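Guía de montaje Vakulenko – apartado 2: preparar el tablero y ordenar las piezas pequeñas

Yo siempre empiezo por la superficie, que luego vienen las prisas. Con el tablero Embridge lo hago así:

1. Vacío el tablero del todo y paso un paño apenas húmedo por la parte clara. El marco de madera, solo en seco.

2. Pongo el cuenco amarillo a la izquierda, cerca del borde, y dejo libre el centro – ahí es donde se trabaja de verdad.

3. Voy pasando las piezas blandas de una en una. ¡Nada de volcar la bolsa entera!

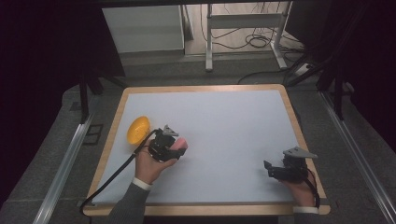 4. Las piezas dañadas las aparto antes de guardar el resto. El recambio es la referencia 442, por si os hace falta.

Nota: la bolsa grande trae 800 piezas, así que yo la reparto en tandas de 21 (manías mías, pero me canso menos).

Precaución: nada de disolventes sobre la parte clara. En junio probé uno y me quedó un cerco mate que todavía me da rabia.

5. Al acabar, repaso la superficie a contraluz buscando motitas y pelusas. Si sale alguna, paño seco y sin apretar. 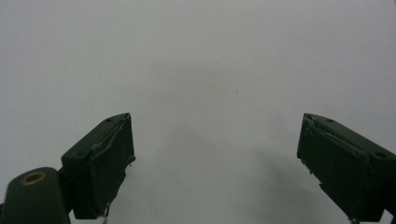

Marichka Yatsenko comenta que ella da el repaso también antes de empezar, porque las piezas blandas recogen todo el polvo que encuentran, y que prefiere un paño de algodón viejo a los nuevos, que sueltan hilillos.

6. Guardo el tablero en plano, con la parte clara hacia arriba.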